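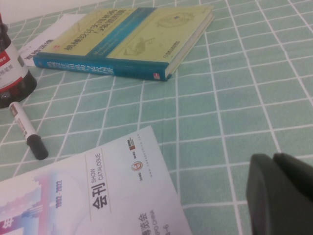

Furmont help desk replied: please try the cloth without anything on it overnight, then tell us if the grid still pulls to one side.

Ticket 2000-158, tablecloth, mint green with white grid
Ordered through: Cadurora
Status: open

Problem: cloth will not stay square on the reading table. It creeps toward the wall whenever a heavy book is slid across it.

16th September. Cleared the table and left the cloth flat overnight. Lines straight in the morning. Put a hardcover back on and pushed it across, and the cloth moved 2 inches.

Tried next: Rikness non-slip underlay, 53 inches long. Better — the middle holds now, but the corners still lift.

Reply from Furmont: wash cool, iron on the back only, and trim the underlay so it stops short of the hem.

Ironed and trimmed. Corners are down on three sides. The fourth still curls, so please send the clips from the Chowdary set.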